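May 26, 2026

Phone bench, second notebook (the first one is full and lives in Rakiya's drawer)

Where things stand

Okay, so the Paewai handsets have been on the bench long enough that I've stopped thinking of them as new, and I still don't have a straight answer on standby drain. Two units, same build as far as the settings page will admit, same SIM provider, same room. Unit A loses next to nothing overnight. Unit B wakes up looking like it's been out dancing. I swapped the SIMs, I swapped the chargers, I swapped which side of the bench they sleep on (don't laugh, Heather, the router is on the left side) and B is still the hungry one.

Heather thinks it's the modem hunting for a better band. Her argument is that B has the older radio firmware, and she may well be right, but the version string is identical on both and the only difference I can find is one extra letter in the baseband line that could mean anything. I've written to Skilen to ask. They built the radio side, or at least their name is on the regulatory page, and they answered my last email in a day, so I have hopes.

Charging runs

Did the full set again with the inline meter, because last time I forgot to turn off the always-on display and had to throw the whole lot out. Notes so I don't repeat myself:

Start from a dead phone, and I mean properly dead, where it shows the red outline and then refuses even to do that. Leave it 20 minutes before plugging in. Screen off, airplane mode on as soon as it boots (it boots by itself when it gets power, which is annoying, and there's no setting to stop it that I can find). Read the meter, write the number down, walk away.

Unit A took 60 minutes on the nose to get to full with its own brick. I was pleased! Unit B needed 12 minutes longer. Same brick, same cable. So whatever is going on with B, it's going on while charging too, and that makes me doubt the modem theory a bit, because airplane mode should shut the modem up. Unless it doesn't. I'd like to see it on the bigger supply with the proper logging before I say anything to anyone.

The last stretch, from the high nineties to full, is painfully slow on both. I know they all do that. These do it more than the Grilo we had in last year, though, and the Grilo was a cheap phone with a smaller cell.

Screen

Rakiya did the brightness readings while I was fighting with the meter. With the slider at maximum and auto turned off we get 400 nits on a full white page, on both units, which is nice and consistent and also a bit lower than I'd want for outdoors. Auto mode goes higher when you put a flashlight over the sensor. We haven't got a good number for that yet, as the phone gets warm and backs off before the reading settles. Rakiya wants to try it with a small fan blowing across the back. I said fine, but then we should report it as a fan number and not pretend.

Color is a touch blue in the default mode and sensible in the "natural" one. I'd leave it on natural. Heather likes the blue one and says it looks more expensive.

One oddity – scrolling a long page in the browser, unit A drops to the lower refresh rate the moment I lift my thumb, and unit B hangs on to the higher one for a good while after. I didn't notice until I had them side by side. Could that be the drain? It wouldn't explain overnight, with the screen off, but it might be a clue that the power settings on B aren't the ones on A. I went through every menu twice. Identical. I even took screenshots of both and flicked between them like one of those spot-the-difference puzzles.

Camera

Not much to say yet. Daylight shots are good, the ultrawide is soft in the corners like every ultrawide at this price, and the portrait mode thinks my ears are background. Indoors is more interesting. The main camera holds its shutter speed up and pays for it with noise, and then the processing scrubs the noise away along with anything that had texture. Plain walls come out fine, as you'd expect. Sweaters turn to felt.

White balance is the thing I want to spend real time on. Under our ceiling lights, A and B agree with each other, then you put something strongly colored in the shot and both of them lean hard the other way to compensate. Yellow is worst. Reds they seem able to cope with. I'm going to shoot the same set with the lights at half, and with the blinds up, and see where it stops.

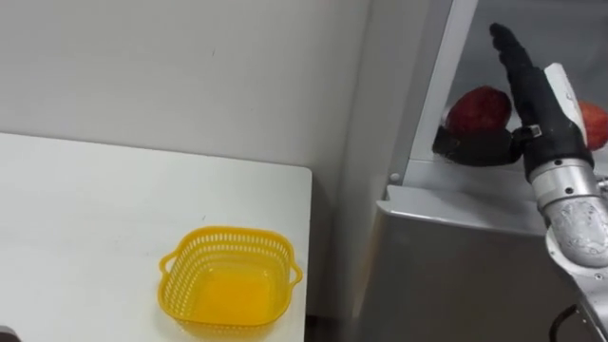
To do for next session

Put unit B on the big supply and log a whole night. Airplane mode first, then again with the SIM out altogether.

Chase Skilen if there's nothing from them by then. Ask specifically about the extra letter, don't ask "is there anything different," because people say no to that.

Factory reset B. I know, I know, I should have done it first. I wanted to understand it before I wiped it. If the drain vanishes after a reset I'll be cross and relieved in equal amounts, and we'll never know what it was, so the logging goes first and the reset goes last. Please nobody reset it to be helpful.

Repeat the camera set at half light. Keep the tripod where it is, there's tape on the floor for the feet.

Find the other calibrated cable. It has a green band near the plug. It was in the case with the Grilo and the case has been loaned out and come back since.

Skirorel update

The Skirorel beta landed on unit A this morning, so from here on A and B are no longer on the same software and every comparison needs a note saying so. I held off until the charging runs were done. The download was small, the install was slow, and it rebooted twice. Quick impressions, none of it measured:

The lock screen clock is bigger and you can't make it smaller. Notifications group by app again, thank goodness. The quick settings panel now takes two swipes to reach the hotspot button, and I use the hotspot all day long, so that's me grumbling until they fix it. There's a new battery page that lists usage by hour, with a proper graph you can drag along, and I really like it! It would have saved me a lot of bother if B had it. Tempting to update B as well just for that page. But then I'd be changing the thing I'm trying to measure, and I've already got a note to myself in the first notebook, underlined, about exactly that.

The release notes mention "improved idle behavior" and nothing else on power. Final version is meant to be out in August, according to the beta welcome screen.

Speaker got louder after the update, or I think it did. Rakiya heard it too. We don't have a before reading at that volume step, so that's a lesson. From now on we take speaker readings at every step on arrival, even though it's tedious and everyone in the next room hates the sweep.

Loose bits

The SIM tray on B is tighter than on A. Don't use the good ejector pin on it, the tip bends. Use the thick one on the keyring.

The fingerprint reader fails for me after I've washed up and works for Heather whatever she's been doing. I've enrolled the same thumb twice and that helped a little.

Case fit: the clear one from the box covers the lower mic slightly. I recorded the same paragraph with the case on and off, and off is clearer. It's not huge. Will get Rakiya to listen without telling her which is which.

Heather is bringing the thermal camera back, so if it's on the shelf when you read this, charge it before you put it away. Back of B gets warm just above the lower logo while charging and A's warm patch seems to be higher up. That's by finger, so worth nothing, but it's the first thing I want to point the thermal camera at.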